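How to start rowing on an indoor machine

2021-11-02
By Tullio Bortolotti

Most people who give up on the rowing machine do so because they pull too hard on the first day. The plan below takes six weeks and needs three sessions a week. It was written for members at Stilledo who had never rowed, and it works just as well at home.

Setting up

Put the resistance lever in the middle. On the older Takeck machines that means 5, and on the Kimuvora it is the second notch. A higher setting makes each stroke heavier but won't make you fitter any sooner.

Adjust the foot plates so the strap crosses the widest part of your shoe. Pull the straps snug. Your heels will lift a little as you come forward.

The stroke

1. Sit tall at the front with your shins upright and your arms straight.
2. Push with your legs. Keep your arms straight until your legs are nearly flat.
3. Lean back slightly from the hips, then draw the handle to the bottom of your ribs.
4. Go back in the opposite order: arms, body, knees.

The way forward should take twice as long as the push. If the handle keeps hitting your knees, you are bending them too early.

Weeks one and two

Row 500 metres gently, rest for two minutes, and do it again. Stop there, even if you feel you have more in you. Keep to 20 strokes a minute or fewer.

Weeks three and four

Row 625 metres, three times, with two minutes of rest between. You should be able to speak a short sentence while rowing. If you can't, slow down before you cut the distance.

Weeks five and six

Row for 9 minutes without stopping. Rest for three minutes, then row for another 6 at a slightly firmer pace. Write down the distance after each piece so you can compare it the following week.

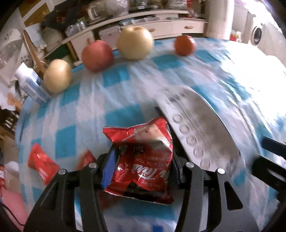 Food and drink

Have your last full meal two hours before you row. Plain water is enough for sessions of this length. Sweet, milky drinks sit heavily when you are folding at the waist, so leave those until later in the day.

Aches

Sore thighs are normal in the first fortnight. A sore lower back usually means you are leaning too far at the finish. Stop if you get sharp pain, and see your GP if it stays.

The Lo Presti beginners' group starts again in February and follows the same plan.

Last updated: 2 weeks ago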